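Unit 4: Looking after the Grelthorpe cell
Course notes, October intake
Prepared by Nuanchan Noiphan

These notes cover the daily check of the two-gripper cell. Read them with the fault sheet from Unit 3. The cell is used for plug and cable tasks, and most of the faults we log come from the grippers and their leads.

Before you start

Sign the book and note the run count. Jaw pads are changed every 340 runs, or sooner if one has a nick in it. Check that the board lies flat on the tabletop and wipe it with a dry cloth. Go round the black frame and try each joint by hand. If one moves, tighten it and write down which one.
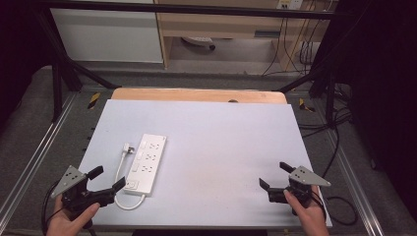
Grippers

Open and close each gripper fully, 11 times. The jaws should meet along their whole length. Look at the plate on top and check its screws. Then follow the cable back from the gripper. It needs enough slack for the hand to reach the far side of the board. A cable that pulls tight will shift the readings before it breaks, so the fault often shows up first as bad data.

Test piece

Use the power strip, unplugged from the mains at all times. Set it left of centre. Grip the plug, lift it, put it down and let go. Do the same with the other hand. Write both results in the book.

If a gripper fails, fit the spare from drawer 192 and label the old one. Do not open it at the bench.

For next time: read the Pant sheet on replacing jaw pads.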